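4.2 Laying Out the Desk Surface

Applies to the Trement work table, light wood top, all lengths. Complete Section 4.1 (leveling the legs) before placing anything on the top.

Before you start

Wipe the top with a dry cloth. Do not use wax or oil polish. Check that all leg bolts are tight.

CAUTION: Do not place more than 500 newtons of load on any single corner.

1. Set the chair on the far side or the near side of the table. Leave enough floor clear for the casters to turn without striking the legs. On plank floors, fit soft casters (part 3192, sold separately).

2. Place the notebook in the middle of the table. Open it flat before setting its angle. A slanted spine suits most writers; left-handed users may turn it the opposite way.

3. Place reference books at a far corner, outside the reach of the writing arm. Hardcovers may lie at an angle as long as no edge hangs over the table.

4. Place flowers or other plants at the side edge, next to the books. Cut stems must stand in a closed-base vase. Fresh or artificial flowers without water may lie directly on the top.

5. Keep small items beyond the upper corner of the notebook. Do not store them between the pages, as this strains the binding.

The layout after step 5 has the notebook open in the middle, the red book at the far left corner, the yellow flowers below it at the edge, and one small slate-blue item near the notebook's upper-right corner.

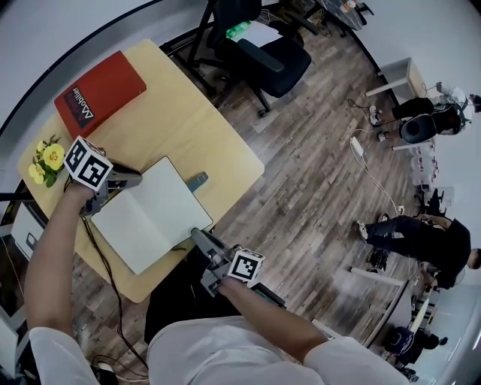 4.3 Bottles and Loose Paper

1. Keep drink bottles off the writing surface. Close the cap before moving a bottle past an open notebook.

2. Collect loose sheets in the Gollavano tray, if fitted. The tray clips to either side rail with 2 screws.

NOTE: The tray cannot be fitted where a cabinet stands within 3 inches of the rail.

3. Blot spills at once with a dry cloth. Do not rub along the grain.

CAUTION: Standing water will lift the finish. Marks caused by liquid are not covered by the Bencombe warranty.

For replacement parts, see Section 7.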